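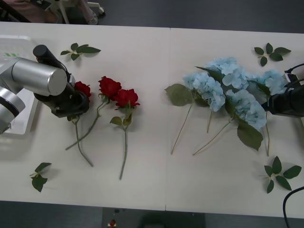
Red roses, pale blue hydrangea and loose greenery on the table.

Kirton Flower and Garden Society
Minutes of the General Meeting, May
Held in the lower room, Kincaid Hall, 7:00 p.m.

Present: 13 members, which met the quorum. Natália Loureiro in the chair.

1. Minutes of the previous meeting
Approved with one correction. Under item 4, "Skanutau bed" should read "Skanutau Road bed." The two are separate plantings and the plan numbers differ.

2. Matters arising
The padlock on the tool store has been replaced. Keys were issued to the bed leads against signature. The old keys are to be returned and will not open the new lock.
The leak at the north standpipe has been reported to the town. No reply received. Item carried forward.

3. Accounts
Opening balance and receipts were read. The balance in the general account stands at $825. Outstanding is one invoice from Plallside Nursery for $200, covering bedding plants delivered to the Skanutau Road bed. Payment was moved, seconded and approved.
A member asked whether the nursery invoice included delivery. It does.

4. Summer show schedule
The draft schedule was taken class by class.
Class 1, one stem, rose: no change.
Class 2, three stems, rose, one variety: the words "own foliage only" added after "variety."
Class 5, hydrangea, any color: discussion on stem length. The draft gave a maximum but no minimum, and last year short stems had dropped below the neck of the vase. Minimum to be set at the height of the society's standard vase. The wording will be circulated.
Class 8, mixed arrangement with foliage: it was proposed that cut foliage from trees and shrubs be allowed from any source, with flowers still to be grown by the exhibitor. Carried, with 2 against.
Class 11, dried material: withdrawn for lack of entries.
Staging opens at 8:00 a.m. and closes at 10:30 a.m. Late entries will be marked "not for competition" and may remain on display.

5. Water and conditioning
The chair reported on the conditioning of cut hydrangea. Stems are to be recut at an angle under water and left in deep water overnight before staging. Buckets will be available in the lower room from 5:00 p.m. on the eve of the show. Exhibitors are to label their own buckets. Unlabeled buckets will be emptied at close of staging.
The use of floral foam was raised. The present rule permits it in arrangement classes. A proposal to bar it was deferred to the fall meeting, pending a price for reusable pin holders from Plallside Nursery.

6. Kincaid Hall booking
The hall has confirmed the main room for the show. Tables are to be wiped down and returned to the wall before the keys are handed in. No tape on painted surfaces.

7. Other business
A request from Kirton library for a display in the entrance case was accepted. Labels to carry both botanical and common names.

Actions
N. Loureiro: circulate revised wording for Class 5; obtain price for pin holders.
Secretary: issue payment to Plallside Nursery; write again to the town regarding the standpipe.
Bed leads: return old keys to the secretary.

Meeting closed at 8:40 p.m.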